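# The Ferry Clerk

*By Xóchitl Escobedo* 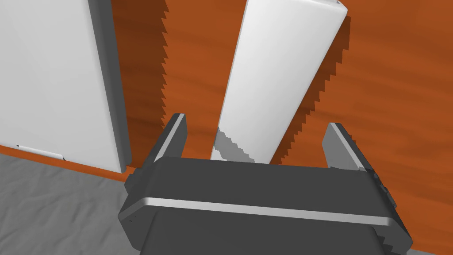

*6 min read*

The ticket office at Gistholm opened at six in the morning, and by ten past six Maren had usually sold everything she was going to sell until noon. The early boat took the bakery workers and the two nurses across to Brestel. After that there was the mail, and after the mail there was the heater, which had to be kicked.

She had been in the office eleven years. Before her it was her uncle Ponce, who kept the fares in a tobacco tin and wrote the passenger log in green ink. The logs were still on the shelf behind the door. The company had asked for them to be sent to the head office in Zeven, and she had written back that they would be, and then had not sent them.

In May a man came in between boats and asked for a ticket for the day before.

"The next one's at noon," Maren said.

"I know. I don't need to go. I need a ticket that says I went."

He was about sixty and wore a good coat with one button that didn't match. He put a folded bill on the counter and kept two fingers on it.

"I can't do that," she said.

"It's three crowns."

"I know what it costs."

He took the bill back and sat down on the bench under the timetable. It was raining, and she didn't like to tell him to leave. She sorted the mail. There was a parcel for the school and a long tube for the harbormaster, who was always sending away for charts and never sailed anywhere.

After a while the man said, "My sister's in the hospital in Brestel. I told her I came over yesterday and she was asleep."

Maren went on with the mail.

"She asked the nurse, and the nurse said she didn't remember anybody. So now she wants to see the ticket. She saves them. She has a whole drawer of them, from when we were kids."

"Why didn't you go?"

"I got as far as the ramp," he said. "I stood there and they pulled it up."

The heater went off. Maren got up and kicked it and it came on again.

"What does she have in the drawer?" she asked.

"Every boat we ever took. Our father worked over there in the summers. We used to go across on the early one and come back on the late one, and she'd ask for the stubs. Mine too. I always gave her mine."

"What's the name?"

"Hers or mine?"

"Either one."

He told her. She went behind the door and looked along the shelf. Ponce had written the year on each spine, and in the damp years the ink had run. She asked the man when this was, and he had to work it out from the year the church roof came down. She pulled that one and the one after it.

The paper smelled like a cellar. It took her a good part of the morning to find them, because Ponce had put down children by their first names only, and in the second summer he had stopped putting down children at all unless they were sick on board. But there they were, on page 27. *Lise and Anders, w. sandwich. No charge.*

She turned the book around on the counter so he could read it.

He read it more than once. "No charge," he said.

"He did that sometimes. He got in trouble for it."

"Then what were the stubs?"

Maren looked. In the margin beside the names was a number, 576, and next to it another, and both had a line drawn through them. She knew what that was. When a roll of tickets got wet or printed crooked, you struck the numbers out of the book and threw the tickets in the stove. He had been giving the kids the bad ones.

She explained this. The man nodded as if she had told him something about the weather. Then he laughed, one short breath through the nose, and wiped his face with his sleeve.

"She's got a drawer full of garbage," he said.

"I guess she does."

The noon boat was coming in. They could hear it before they could see it, and then the deckhand's yellow jacket showed through the rain. Two women with a stroller came in and shook out their umbrellas, and Maren sold them their tickets and held the door.

When she came back to the window the man was standing there with his bill unfolded.

"One to Brestel," he said. "Today's."

"Round trip?"

"What time is the last one back?"

"Eight-forty. Nine, if he's had his supper late."

"Round trip."

She tore it off. The printer had been acting up all week, and the date had come out on a slant, half of it off the edge of the paper. She looked at it, and reached to tear him another one.

"That one's fine," he said.

He put it in his inside pocket and did up the coat, the odd button last. Out on the ramp he stopped to let the stroller go ahead of him, and one of the women said something to him, and he took hold of the front end and helped her lift it over the sill.

Maren struck the number out of the book. Then she thought about it and wrote it back in, since he had paid. She put the two logs on the shelf where they had been. There was a new letter from Zeven in the mail, with the company stamp on it, and she put that under the cash box with the others and went to see about the heater.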